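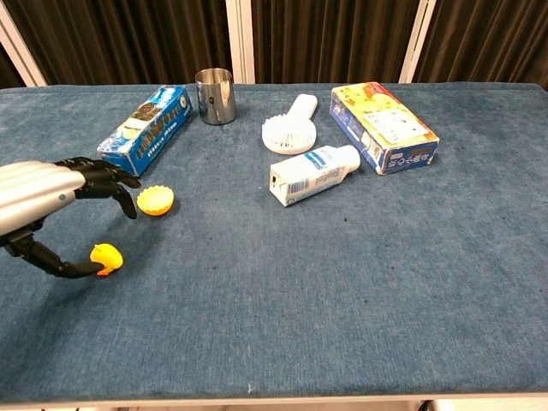 Bevor ich eine Ferienwohnung in unsere Liste aufnehme, laufe ich einmal komplett durch, mit Zettel und Stift, und das dauert gern zwei Stunden. Diesmal war die Wohnung Foketti in der Altstadt von Cinau dran, zweiter Stock, Innenhof, fünf Minuten bis zum Markt. Weil viele von euch mit kleinen Kindern reisen, schaue ich inzwischen zuerst auf den Kleinkram: ein gelber Flaschendeckel, wie er da neben der Quietscheente liegt, ist bei mir sofort ein Punkt auf dem Zettel (Verschluckgefahr bei den ganz Kleinen!). Und dann geht es von der Haustür aus weiter.

Eingang und Treppenhaus
Haustür schließt selbst: ja
Licht im Treppenhaus: ja, geht aber nach dem ersten Absatz viel zu früh aus. Mit Koffer in der Hand stand ich im Dunkeln.
Handlauf: nur links, wackelt oben
Stufen: alter Stein, in der Mitte richtig ausgetreten. Schön anzusehen, bei Regen bitte langsam.
Kommentar: Herr Vrettos von der Hausverwaltung will den Handlauf noch im November festmachen lassen. Bis dahin bleibt der Punkt offen.

Brandschutz
Rauchmelder Schlafzimmer: vorhanden, Testknopf gedrückt, piept ordentlich
Rauchmelder Flur: fehlt
Feuerlöscher: 2 kg, unter der Spüle, Prüfplakette gültig
Fluchtweg: über die Treppe, Plan hängt innen an der Tür, leider nur auf Griechisch
Kommentar: Kalliopi Athanasiadis übersetzt mir den Plan, den deutschen Text schicke ich dann rüber. Ohne Melder im Flur gibt es von mir kein Häkchen, da bin ich stur.

Küche und Bad
Gasherd mit Zündsicherung: ja
Steckdose neben der Spüle: Abdeckung gesprungen, nicht benutzen
Warmwasser: kommt sehr heiß, Regler am Boiler runterdrehen
Rutschmatte in der Wanne: keine, habe ich nachgefordert
Fön: alt, Kabel aber in Ordnung

Balkon
Geländer: hoch genug, sitzt fest
Abstand der Stäbe: eng genug, da passt kein Kinderkopf durch
Blumenkästen: hängen außen, bitte nach innen!
Kommentar: Hiu-tung Ko war im Frühjahr mit ihren Zwillingen hier und hatte mir die Kästen schon gemeldet. Danke dafür!

Drumherum
Nächste Apotheke: 200 Meter, gleich hinter dem Brunnen
Arzt: Praxis am Hafen, etwa 600 Meter, bergab hin und bergauf zurück
Nachts: der Weg durch die Arkaden ist hell genug, die Gasse dahinter nicht
Kaution: 200 Euro, bar, Quittung geben lassen

Ergebnis: vorläufig ja, mit drei Sachen, die vorher fertig sein müssen (Handlauf, Flurmelder, Steckdose). Ich gehe noch mal hin, wenn ich sowieso die Wohnung Arthur nebenan prüfe.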